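How Does a Robot Know What to Do?
Fistis Learning Pages: Computing for ages 8 to 11

A robot is a machine that can sense, decide and move. The motors and metal parts are called hardware. The instructions that tell those parts what to do are called software. Software cannot be touched, but without it a robot arm would stay perfectly still.

This page explains the software that helps a robot arm to pick things up. New words are explained at the bottom.

Step by step, very quickly

When you reach for a cup, you do not need to think about each muscle. Your brain looks after that. A robot has no brain, so people must write programs to do the same work. Engineers usually divide the work into 3 jobs: perception, planning and control.

Perception: what is there?

Perception means making sense of what the sensors collect. A camera is one kind of sensor. It sends the computer a picture made of tiny squares called pixels, and each pixel is stored as numbers. To the computer, a picture of an apple is at first only a very long list of numbers.

The perception program searches that list for patterns. It may look for edges, where a light area meets a dark one, or for patches of the same colour. Many programs have also been trained, which means they have been shown a great many pictures and have adjusted themselves until their answers improved.

Planning: which way should I go?

Once the program has worked out where an object is, the robot needs a path to it. A straight line is often the shortest path, but there might be a box in the way. The planning program tests different paths inside the computer before the arm moves at all. It throws away any path that would cause a bump, and any path that would bend a joint too far.

At the Olvera Workshop, Jovita Cervantes writes planning programs. "A plan is like a route on a map," she explains. "If somebody closes a road, you need a new route. My program must be ready to draw one while the arm is already on its way."

Control: keep checking

Control is the part that turns the plan into movement. The control program tells each motor how far to turn, and then it checks whether the motor did as it was told. If the arm is slightly too low, the program raises it. If it is slightly too high, the program lowers it. This circle of moving, checking and correcting is called a feedback loop. The program used at Olvera, which is named Seltow, goes round its loop 80 times every second.

Seeing from the wrist

Some robot arms carry a small camera on the wrist, close to the gripper. The camera travels with the arm and looks past the fingers towards whatever lies ahead. This is useful for close work, but it gives the perception program some difficult pictures. When the arm moves quickly, the background smears into streaks. The fingers travel with the camera, so they can stay much sharper. Bright areas may turn almost completely white, and dark areas may lose their detail. 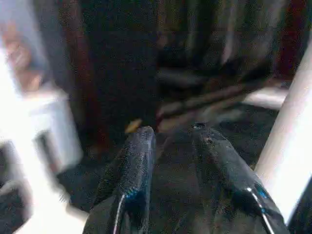

A good program does not pretend to be certain when a picture is unclear. It can give each answer a score. A high score means "I am fairly sure" and a low score means "I need to look again". With a low score, the robot can slow down, wait for the next picture or use what it remembers from the last clear one.

"We spend a great deal of time on the unclear pictures," says Fulgencio Robles, who tests perception programs at Olvera. "A robot that only works with perfect pictures would not be much help in a real room."

Try it yourself

You will need 2 people, a soft toy and a clear floor. One person is the robot and closes their eyes. The other is the software, and may say only "forward", "back", "left", "right", "down" and "grip". Ask the robot to pick up the toy. Next, try it again with a cushion in the way, and decide on your route before you begin.

Words to know

Feedback loop: moving, checking and correcting, again and again.
Gripper: the part of a robot that holds things.
Pixel: one of the tiny squares that make up a digital picture.
Sensor: a part that collects information, such as a camera.

Page last reviewed: August 25, 2026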